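**Karkix recalls hand-held grippers after fault in cable joint**

*Grinport, 21/01/2025* - Karkix, maker of hand-held grippers for robot training, is asking all customers to stop using one series of its product until a part in the cable joint is replaced. The recall covers 800 units of the Nollitz gripper, second series, delivered since May of last year.

The fault is in the place where the cable enters the body of the gripper. Inside there is a small clamp which should keep the cable from moving. In the units of this series the clamp can become loose after many hours of work. When this happens, the wires behind it are bent again and again, and their cover can break. The gripper may then lose its signal for a short moment, or the jaws may close without a command from the operator.

Karkix received 18 reports of this fault. In 2 of them, the operator had a finger between the jaws at the moment they closed. Both persons had bruises and could go back to work on the next shift. The company is sorry for these injuries and has spoken with both employers.

The first reports were treated as single cases, and the grippers were repaired one by one. Karkix now considers that this was a mistake. The connection between the reports was seen only when our customer Ekinci sent back several units together, all with the same damage to the clamp. From this time it took us 58 days to find the cause and to test a new part. We understand that customers would have liked to hear from us earlier.

Most of the reported cases come from cloth work, such as folding and straightening of towels. In this work the wrists turn often and the cable is pulled in many directions, more than when the operator lifts a box or a cup. Our earlier test for the cable joint used a straight pull only. It did not include turning, and for this reason the weak clamp passed the test.

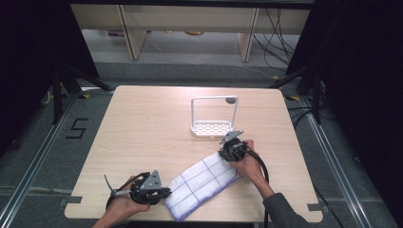 *Towel work with two hand-held grippers, each with its own cable.*

**What customers should do**

Please look at the label on the underside of the gripper. If the serial number begins with NZ2, the unit belongs to the recall. Disconnect it from the power supply first, and only then from the computer. Do not try to tighten the clamp yourself, as the body must be opened for this and the wires can be damaged more.

If you work with two grippers as a pair, please check both. They were not always packed from the same series, so it is possible that only one of them has the fault. A gripper with a serial number beginning with NZ1 or NZ3 can stay in use.

Karkix will send a box with paid return postage to every registered customer. The repair is free of charge, also for units which are no longer under warranty. It takes up to two weeks, counted from the day when the gripper arrives at our workshop in Grinport. Customers who cannot wait can ask for a loan unit, but our stock is small and we will give these first to sites where work has stopped completely.

Recordings which were made with a recalled gripper do not have to be thrown away. A lost signal is visible in the data as a gap in the jaw position. We have prepared a small program that looks for such gaps and makes a list of them, and it will be sent together with the return box. It does not find cases where the jaws closed by themselves but the signal continued. These must be checked by eye.

**Changes at Karkix**

The new clamp is made of metal and is held by two screws. The old one was plastic and was pressed into the body. The cable test now includes turning and bending, and it is done on finished grippers taken from the production line, where before it was done on the joint alone. We have also changed how reports are handled - any report of a jaw that moves without command goes to the safety office on the same day, even if the customer asks only for a repair.

Sales of the Nollitz gripper are stopped at the moment. They will begin again when all recalled units have been repaired or replaced.

**Contact**

Karkix, Safety Office, Grinport. Customers can use the service address printed in their delivery papers. Please write "Nollitz cable" in the subject line and include the serial number of each gripper.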